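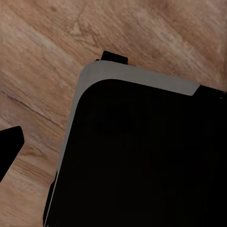

3. Surface Wear of Oiled and Varnished Tabletops

Ezequiel Cuevas, Natalia Bautista

3.1 Method

Test panels were cut from one board supplied by Arellano and sanded to the same grit. Half received two coats of Mavo hardening oil, the other half a water-based varnish. Each panel was then rubbed with a weighted felt pad for 260 cycles, and gloss was read before and after at the same marked points. Panels were stored flat between sessions.

3.2 Results

The varnished panels kept more of their gloss up to cycle 134. After that point the film began to haze along the grain - first in the pale bands, later across the full width. The oiled panels lost gloss earlier but at a steady rate. Water drops left for one hour marked the oiled panels only.

3.3 Sources of Error

Pad pressure was not logged during the January session. Those readings were repeated on 29/05/2021 with the pad holder built by Rodrigo Esteves, and only the repeated values appear in Table 2. Room humidity was not controlled.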